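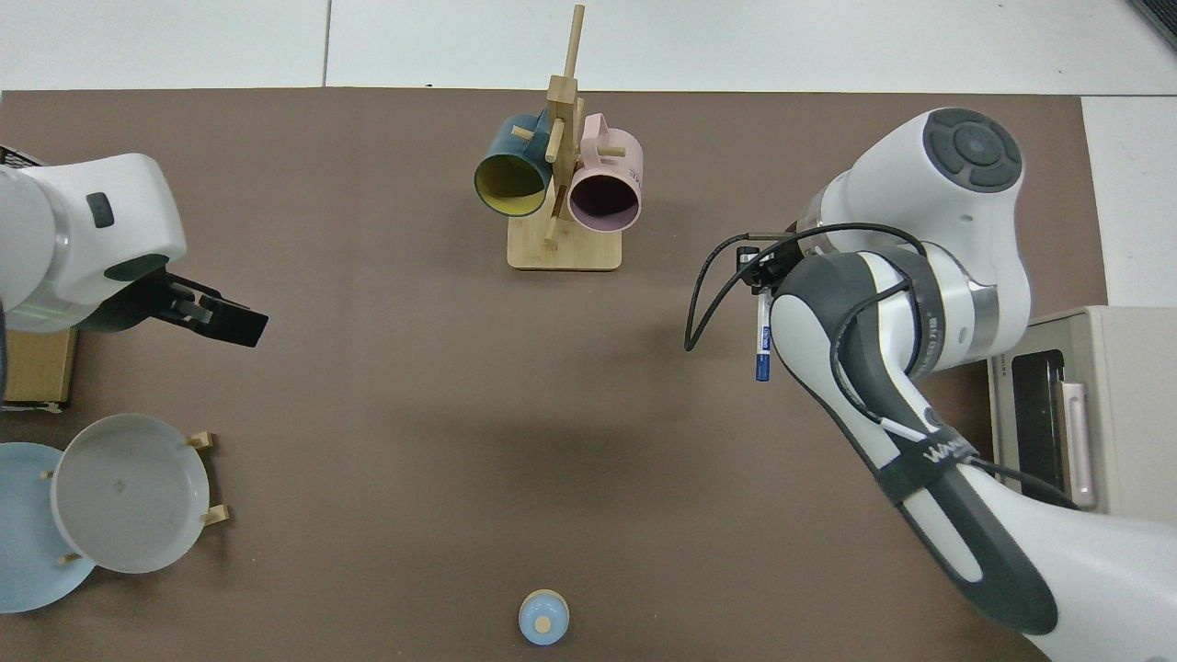
Week 4: the day the right arm froze

So this was the week Giang Giáp and I lost a whole afternoon to one fault! The right arm was holding the marker, tip down over the brown mat, and it just quit with error 2124 (the Brernov manual only says "joint limit"). I hit the stop button, and then the gripper wouldn't let go. We restarted 2 times, no luck. My guess is the cable loops were tugging on the wrist, so I want to re-tie them before we go near the mugs again. Giang still blames my code.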